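Perngate Opens Its Test Floor to Packing Firms, and Asks Them to Bring Their Doubts

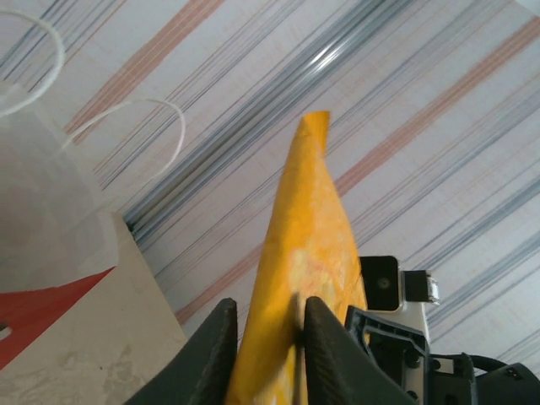 Perngate, which tests automation equipment for small packing and fulfillment companies, will hold an open day on its test floor on 2020-02-14. The company sells no robots and takes no commission on them. It was set up to find out whether the machines do what the brochures say, and its view after a long run of trials is that they often do less. Visitors will watch arms handle the sort of goods that make trouble for them. A crumpled yellow item pinched between two dark gripper fingers, with a thin plastic bag and the side of a cardboard box close by and a striped cloth behind, is much nearer to a real packing bench than the rigid cubes most vendors like to show.

Two systems will run during the day, one supplied by Clasto and one by Jesden. Both suppliers have agreed to Perngate's usual terms. Their staff may set up the equipment in the morning, but once visitors are in the room they may not touch it, restart it or swap the items on the table without saying so out loud. Failed picks will be written on a board at the front, next to the good ones.

"A video of a robot picking something up tells you that it picked something up once," said Trilok Ahuja, director of Perngate. "We have sat through plenty of those. I would like to see the next 50 tries, and I would like to see who is standing just off to the side with a hand on the stop button."

Soft goods will take up most of the program. Anything that folds, creases or sags changes shape when fingers close on it, and a grip that held on one try may not hold on the next. Perngate says suppliers tend to pass over this point quickly. Its own testers are not convinced that either system on show is ready for an unattended shift, and the company has told both suppliers as much.

Elli Kiiskinen, who runs the trials, will lead each session. Sessions last 30 minutes and are limited to 25 people, so that everyone can stand close enough to see the fingers. Visitors may bring their own products for the arms to try, within reason: nothing sharp, nothing leaking, nothing they need back in perfect condition.

Costs will be covered in a separate talk by Aarti Katiyar – and it will not be a sales talk. She plans to go through the items that first quotes tend to leave out, including floor changes, spare fingers, lighting, and the wages of the person who clears the jams.

Sisodia, a mail-order packing company that took part in an earlier round of trials in October, will also speak. It decided against buying. "We went in hoping to be talked into it," said Satish Nautiyal, operations manager at Sisodia. "The arm was good on boxes and poor on bags, and most of what we ship goes out in bags. We may look again later."

Attendance is free, but places must be booked in advance through the Perngate front desk. Members of the press are welcome at all sessions and may film the arms at any point, including when they drop things. Written results will be sent to everyone who attends, whether or not the suppliers like them.

Press contact: Roos Jansen, Perngate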